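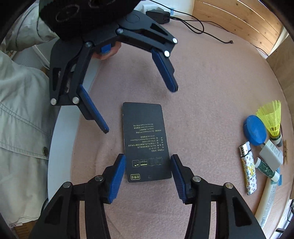

Slide 1. Care card, black, text in Chinese and English, lying on the cloth.

Talks > Textiles and Household > Speaker notes

READING THE CARD: CARE INSTRUCTIONS AND THE PEOPLE WHO FOLLOW THEM
Speaker notes, Nele Rieger, Brindgate Textile Care Forum
Revised 12/29/24
Shares 23 | Comments 9

Slide 1. Opening

Good morning, and thank you to the Forum for the invitation. Leave the slide up while people take their seats. Begin by reading out the four care phrases: "Do not dry clean", "Iron on low heat", "Hang dry", "Do not bleach". Pause after each one.

Ask for a show of hands. Who has read a card of this kind before washing something for the first time? Who has read one afterwards?

The talk concerns small pieces of printed card and the decisions they are meant to guide. It draws on the household survey carried out by the Plullau office, to which 700 households replied. Full tables are in the printed report and will not be shown today.

Slide 1, continued. What the card says

Stay on the same slide. Point out that the wording is in two languages and that the type is small, pale yellow-gold on black. The contrast is acceptable in a well-lit room. It is less so in a utility room in the evening, and respondents over retirement age mentioned light more often than any other difficulty.

The card also gives the country of manufacture, a telephone number and the code QCB-02. Codes of this type are of interest to the maker and the retailer. Members should nevertheless advise households to keep them, as a complaint is dealt with more quickly when the code can be quoted.

Below the wording there is a row of four small pictograms. Do not attempt to interpret them from the screen; they are faint and the projector at Brindgate is not kind to fine lines. Refer the audience to the symbol chart in the handout, page 2.

Slide 2. Words and symbols (text only)

Our respondents were asked which they relied on. Most said the words. A fair number said that they looked at the symbols first and went to the words when unsure. Very few could name every symbol on the chart.

The Forum's position remains that both should be given. Symbols travel between languages. Words settle an argument.

If time is short, go straight to slide 3.

Slide 3. Where the card goes (text only)

A sewn-in label stays with the article. A separate card is usually put in a drawer, and the drawer is usually in the kitchen. In the Sterumden group, several households had a tin or envelope for such cards but could no longer match them to anything they owned.

Recommended practice, to be read slowly:

Write the name of the article on the back of the card on the day it comes home.
Keep all cards in one envelope near the washing machine.
Remove the card when the article leaves the house, and pass it on with it.

Mention Lam's storage wallet only if asked. The Forum does not endorse products.

Slide 4. Low heat (text only)

"Iron on low heat" caused more discussion than any other phrase. Respondents took it to mean the lowest setting, the setting with one dot, or whatever setting did not scorch a tea towel. Explain the one-dot setting and advise a trial on an inside seam.

"Hang dry" was well understood, although opinions differed on radiators. Allow two or three remarks from the floor and then move on.

Slide 5. Proposals and questions

The working group will put three proposals to the April meeting: a minimum type size for separate cards, a blank line for the name of the article, and a larger symbol chart for public laundries. A print run of 2000 charts has been costed.

Take questions for ten minutes. Written questions may be left at the desk. Thank the Plullau office by name before closing.

Related talks
Labels That Last: Printing on Narrow Tape
Stain Advice for Shared Laundries
Drying Indoors in Winter
Handout: Care Symbols, Large Print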